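**Podham** – Cotari, the company that supplies ready-made silk and plastic flower displays to hotels and furniture showrooms, says robots will be putting stems into vases on its packing floor by July. The people who do that work now would like to know what they will be doing in August.

The firm showed staff its trial setup at a site run by its automation contractor, Brusier. Two-fingered arms work over a dark table, handling the same sort of stock the Podham floor sends out all year.
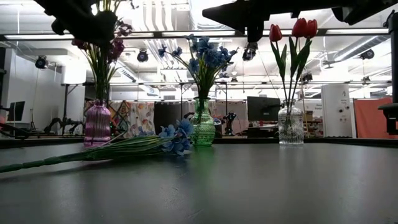
Artificial flowers in three glass vases at the trial site, with a blue bunch on the table and robot arms overhead.

Cotari calls the project "a shift from repetitive work to skilled work." It has used that phrase in two letters to staff and on a poster in the break room. Neither the letters nor the poster say how many skilled jobs there will be, or what they pay.

The plant employs 235 people. Of those, 16 work on the arranging line, and 11 of the 16 have been told they will be "reassigned within the business." The other five will stay on the line as what the company calls cell attendants, a job that involves loading vases, clearing jams and fixing whatever comes out crooked. Arrangers who have read the draft job description say it looks a lot like the job they have, minus the part they were good at.

Hanna Chmielewska has been on the line longer than anyone else still working it. She went to the demonstration and came back unconvinced.

"They tell us it's simple, you pick up a stem and you drop it in," she said. "But the stems come bent from the box. You open them up, you turn the head so it faces out. If you don't, the customer sends it back."

She also asked about glass. The catalog has 306 vase and flower combinations, and plenty of the vases are fluted or bumpy or narrow at the neck. Her question was which of the 306 the arms would be expected to handle by July. The answer she got was that a list was being drawn up.

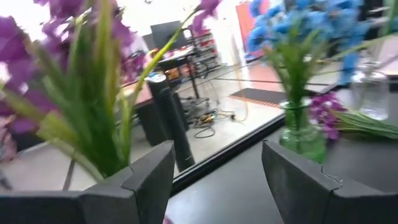 Cotari had no list to share when we asked for one last week. The company also declined to give a figure for how many vases an hour the arms have managed so far, saying the number would be "misleading at this stage." It did offer a target, which is to match the current line by the end of the first year. What happens to the order book in the months before that, and who stays late to cover it, was not addressed.

There are reasons to be careful with the schedule. The last equipment project at Podham, an automatic carton sealer from Jakubowski, was supposed to free up two people per shift. It did cut down on taping, but someone now stands next to it straightening boxes before they go in, and the shift is staffed the same as before.

Staff also want to know about pay. Arrangers earn a piece-rate bonus on top of their hourly wage. Attendants would not, under the draft, and the company has not said whether the base rate will go up to make up the difference. A spokesperson said compensation was "part of an ongoing conversation." Three arrangers we spoke to said they had not been part of one.

Workers have been asked to return a form listing their preferred departments by the end of the month. The form has spaces for a first and second choice. The arranging line is not among the options.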